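splitting compound nouns for a small search tool – dictionary or just frequencies?

Posted by Yimer_B, 24 February 2023

Hi all. Final year project, running out of time a bit. I have a little search tool over equipment manuals and need it to cope with strings of nouns. Stuff like "wrist joint cover screw" or "sheet mask backing film". Someone types "film on back of mask" and gets nothing becuase the manual only ever has the long version.

What I've got so far – 2,241 noun strings pulled out with a tagger, most of them two words, a fair few three or more. Labelled 191 by hand with the relation (part of, made of, used for, etc). Took ages and I still disagree with myself when I go back over them.

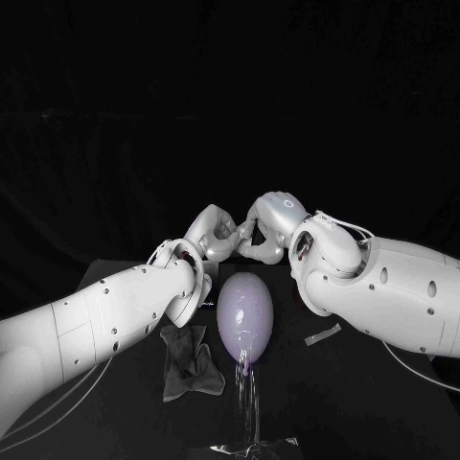 Two arms, fingers nearly touching over the black table

Two things I'm stuck on.

First is bracketing. "wrist joint cover" is a cover for the wrist joint, fine, but "plastic finger cover" is a finger cover made of plastic. Same shape, different grouping. I was going to count how often each pair turns up on its own in the text and go with the bigger count. Is that daft with so little data?

Second, do I need the relation labels at all?? My supervisor likes them. I'm not sure the search does anything with them.

Python, no budget, laptop only. Thanks

Berhanu Lemma

Counting pairs isn't daft, people have done it for years. Problem is your counts. In a small set of manuals most pairs will show up once or never and then you're tossing a coin. Get the counts from somewhere bigger, any large pile of general English will do, and only fall back on your own manuals for the words that are special to them.

Also there are two ways to compare. For A B C you can compare A B against B C, or A B against A C. Second one usually does better in my experience – does "plastic" go with "finger" or does it go with "cover"? Try both on your 191 and see, it's an afternoon's work. Bracket the three word ones by hand first though or you've nothing to check against.

If neither count is convincing, go left. Left grouping is the more common one in English, so always guessing left is your baseline anyway. Report it. Examiners will ask.

On relations, how many labels have you got? If it's more than a dozen with 191 examples then some will have hardly any examples at all and whatever you train will just ignore them. Merge them. 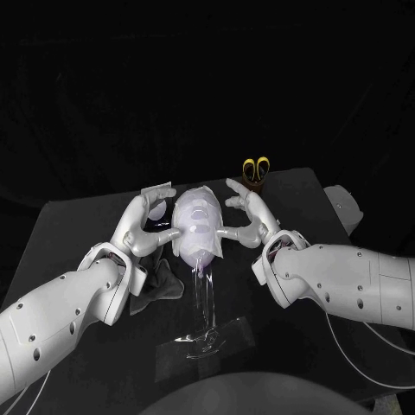
Sheet mask on the mannequin head, clear film held in the fingertips

Zunusine

use wordnet. look up both nouns, go up a few levels, if the first one is a substance its "made of", if its a body part or machine part its "part of", and so on. i did this for coursework in September with maybe 3 pages of rules, worked fine

Climdale

Wordnet rules are ok as a start but watch out, word senses will bite you. "Film" comes back as a movie as well as a thin layer. "Arm" is a limb, a weapon, a bit of a chair. Pick the first sense every time and you'll get some odd relations. Write down the sense you want for your 50 commonest nouns and skip the rest.

But to the second question, I'd leave relations out of the search completely. What you want is "film on back of mask" to match "mask backing film". Strip the little words, stem what's left (back / backing), score on how many stems match and how close together they are. Last noun in the string counts double, as thats the head and it's nearly always the thing the person is after. No labels needed.

Then do relations as a separate chapter to keep your supervisor happy. Run the search with and without, same queries, one table. If it makes no difference that's still a result and you can write it up.

One more – check the tagger. Mine kept calling "backing" a verb and the string got chopped in half. Look through a couple of pages of its output by eye before you trust the 2,241.

Yimer_B

Cheers both, and Zunusine. Just checked and yes, it tags "backing" as a verb, and "housing" half the time. So the list is wrong. Rerunning tonight. Will try the A C thing after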